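Issue 1279: grasp planner returns "no candidate" or drops confidence on clear bottles
Project: Cirside / perception
Component: segmentation, grasp_rank
Status: in progress
Priority: medium

Summary

After the August update to the Levik driver, the pick-and-place task stops before the close command on clear plastic bottles. Cans are fine. The planner log ends with NO_CANDIDATE, or it returns a single candidate with a score under the cutoff. Restarting the planner node does not help. Restarting the camera driver helps for one or two cycles.

Steps to reproduce

1. Start the cell with the default launch file.
2. Load the bottle and can profile.
3. Request any clear bottle as the target.
4. Watch the score topic while the arm is at the pre-grasp pose.

What we checked first

Camera calibration was redone. Reprojection error is the same as before the update. Gripper open and close limits match the config. Swapping the wrist camera cable made no difference.

The wrist view is the hard one for the segmenter. With the cap close to the lens, most of the body is hidden under it and the rest is clear plastic with reflections in it. The mask tends to stop at the cap rim.
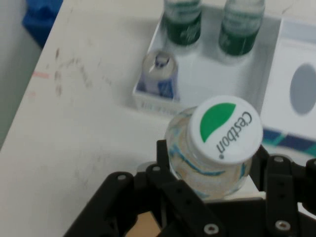
Wrist camera, bottle between the finger pads, tray with two green-label bottles and a can behind it.

Log from a failed cycle

[seg] target class: bottle
[seg] mask found, region: cap
[depth] valid pixels in mask: 30 percent
[rank] best score below cutoff
[plan] NO_CANDIDATE, returning to pre-grasp

Valid depth on the same target was 88 percent with the old driver. The new driver turns on a hole filter by default, and that filter throws out the pixels at the edge of the clear plastic. The ranker then has only the cap to work with and places the grasp too high.

Workaround

Set hole_filter to off in the driver config and restart the driver. Do not change it at runtime. The parameter server accepts the new value but the driver does not read it again.

If you can't restart the driver, use the fixed camera for the first estimate and the wrist camera only for the final correction. From the side, the green labels give the segmenter something to hold on to.
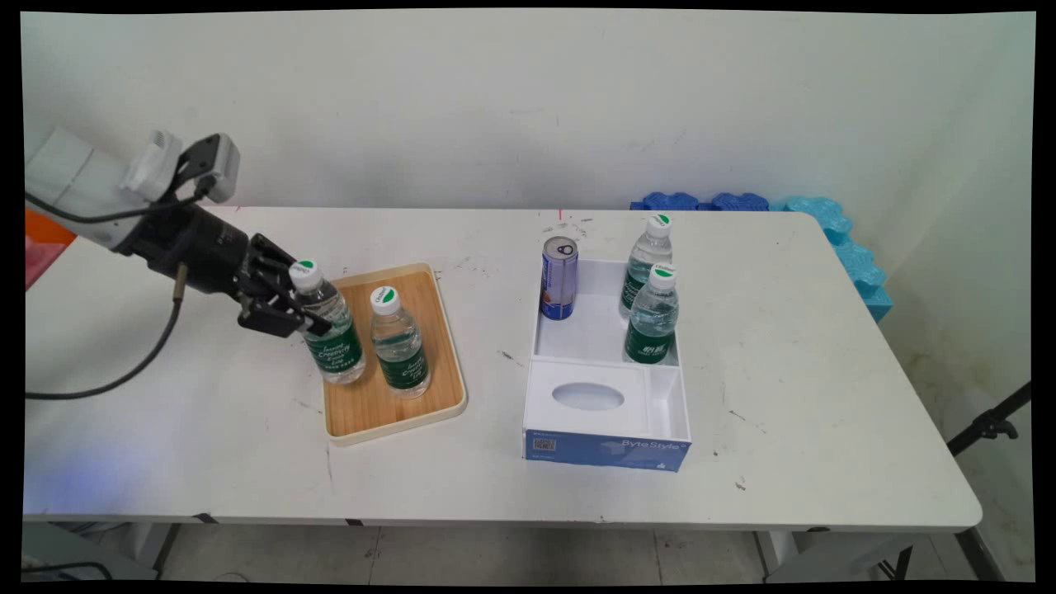 Page last changed: August, 4:10 p.m.

Update: the fixed camera path works with both hosts, but it is slower. The planner now waits for two point clouds and the timeout has to go up to 3 seconds. With the old timeout it falls back to the wrist cloud without a warning. That should be logged and currently isn't.

Bottles standing one in front of the other are a separate problem. The fixed camera merges the two masks when the labels overlap. Moved to its own ticket under the Maromance planner, please don't add reports for it here.

Still open

- Make the driver read hole_filter again after a change.
- Print a warning when the planner falls back to one cloud.
- Rerun the D'Souza regression set with the filter off. Cans need to be in the run too, as their lids are shiny and the filter may have been helping there.

Keep the ticket open until the regression run is attached.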